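Keeping a cellar log

I started writing down what we drink in February, after opening a Samonte red that should have waited two more years. The log is a cheap notebook with a line per bottle: what it was, what we ate, whether I'd buy it again.

There are 17 entries so far. The Nastetti white has come up twice, both times with fish.

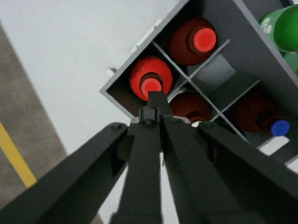
Six bottles on a gray rack, all on their sides.

I still don't write enough about the food — "chicken" tells me nothing now. Next up is a Curkon rosé.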